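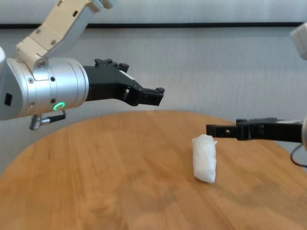
The round table, with the green ring lit.

By Raghda Majali
November
2 min read

Karim Moussa had worked for the senator for three years when the letter came. It was typed, unsigned, and postmarked Hamthorpe, and it said that the Trerodau donations had been returned on paper only.

He read it at his desk and put it in the drawer with the takeout menus. Then he took it out again and read the second page, where somebody had copied a column of figures by hand. The last one was 1,323. He knew that number. He had typed it himself, in a filing he was told was routine.

Senator Srour was on the phone next door. Through the wall he could hear her laughing, the laugh she used for donors.

Karim pulled up the filing. It took a while, the office system being what it was. Page 21 had his initials at the bottom. The line above them said refunded in full.

"You still here?" Stila asked from the hallway. She ran the press office and had her coat on. "We have the debate prep at seven."

"I'm coming."

"What's that?"

"Constituent mail," he said.

She looked at the envelope a little longer than she needed to. "From Hamthorpe?"

He had turned it face down before she came in. He was sure of it - he could feel the stamp under his thumb.

"Get your coat," Stila said. "We can talk in the car."

The laughing next door had stopped. Karim folded the pages into his jacket and went to find his coat.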